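The Planner Has Opinions
Notes from the bin-picking corner, 05/07/2019

Print this item | E-mail this item

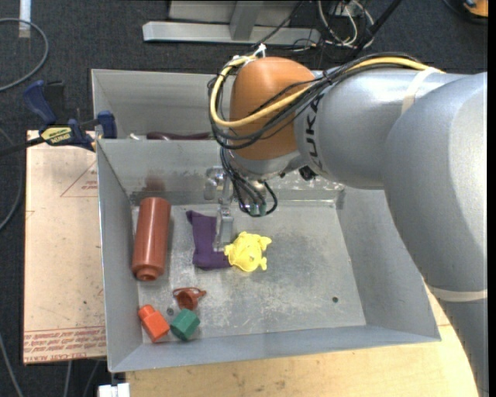 Rustus is the name of our grasp planner, and it has now been rewritten for the third time in as many years. Readers of this newsletter may remember the second rewrite, which was going to be the last. The new version came out of a simple complaint from Orysia Hnatiuk, who wanted to know why the arm could spend four seconds thinking and then do something a toddler would be ashamed of. The old code treated everything in the bin as a rigid lump with a surface, and picked the pair of points it liked best. This works nicely on the hexagonal blocks, which are rigid lumps with surfaces. It works less nicely on a crumpled purple cloth, whose surface is a matter of opinion, and when the cloth is lying right up against a yellow plush toy the old planner tended to see one large soft animal wearing a cape. With the two fingers hovering over the join between them, there are at least three reasonable things to do and a great many unreasonable ones, and Rustus used to have a real gift for the second group.

The fix, such as it is, has two halves. The first is in perception and belongs to Tatsuya Kudo. His segmenter no longer has to decide where one object stops and the next begins. It is allowed to say that it doesn't know, and to hand over a sort of smudge marked "something soft, possibly two somethings". Tatsuya says this took most of April. A good part of that was spent arguing with the rest of us about whether "possibly two somethings" could be the name of a variable. (It can't. It is now called ambiguous_region, and we are all poorer for it.)

The second half is in the planner proper. When it gets a smudge, Rustus looks for a move that would tell it more, as well as for a grasp that would get the thing out. So a small nudge sideways with closed fingers is now on the list of things it may choose, scored alongside the ordinary grasps. The score takes in how likely the grasp is to hold, how far the arm has to travel, and how much clearer the picture should be afterwards. Getting those three to talk to each other was horrible. For a fortnight the weights were such that the arm found nudging far more interesting than picking, and it would potter round the bin tidying things into corners like somebody avoiding a phone call.

Ingeborg Petersen put a stop to that with what she calls the boredom term. Each nudge in a row costs more than the last, and after three the planner must either pick something or admit defeat and ask for a person. It is one line of code. It has a comment above it eleven lines long, which I recommend to anyone who enjoys prose with a grudge.

Now for the results, which you will want and which I will try not to dress up. We ran 413 attempts with the new planner on mixed bins, hard and soft things together. It got an object out and let go of it in the right place 377 times. The remaining attempts were drops, misses, two objects at once (which we count as a failure, however pleased the arm looks), and one emergency stop that was me leaning on the button. We haven't run the old planner on the same set of bins, so please don't go quoting an improvement. Ada Martinelli has asked me to put that sentence in, and has asked to see it in print.

A word on bottles. Rustus is still bad at bottles. A cylinder standing on end ought to be the easiest thing in the world for a two-finger gripper, and the planner agrees, which is the trouble. It scores the top grasp so highly that it barely glances at the walls of the bin. The bin has sloping sides, and a perfectly good grasp on the bottle may put a knuckle of the gripper into the metal. The collision checker catches this every time, I'm glad to say, and refuses. Rustus then offers the same grasp again, turned by one degree. The checker refuses. You can leave the two of them at it over lunch. Concetta Negri has a patch that makes the planner remember a whole family of refused grasps instead of the single one, and it is waiting for review by a person whose name appears at the foot of this item.

On tooling, there is better news. The replay viewer, Clullow, now opens in a browser and no longer needs the one machine with the right graphics driver. Feed it a log and you can step through every decision the planner made, with the runners-up drawn in grey and their scores beside them. I had resisted this on the grounds that we had plenty of print statements. I was wrong, and the print statements have gone. Within an hour of getting it working Ada had found that we were rounding the gripper width to the nearest centimetre in one function, and had been doing so since before she joined. Several mysteries on the whiteboard were rubbed out that afternoon, including one that had been blamed on me.

Clullow keeps the last 999 decisions and then starts throwing away the oldest. If you want to keep a run, export it before you start another. This is written on the start page in bold, and was added there after the obvious thing occurred.

Next up is getting the planning time down. A typical cycle with a smudge in it takes 135 milliseconds for the segmenter and then a good deal longer for the scoring, nearly all of it in checking nudges that no sane arm would make. Tatsuya thinks most of them can be thrown out early with a cheap test on height. Orysia thinks they can be thrown out early by throwing out the person who wrote the sampler. Both proposals are on the agenda.

If you have a bin of awkward things and would like Rustus tried on it, write to Ingeborg with a list of what's inside. Soft things are welcome. Please, for the moment, no more bottles.

Print this item | E-mail this item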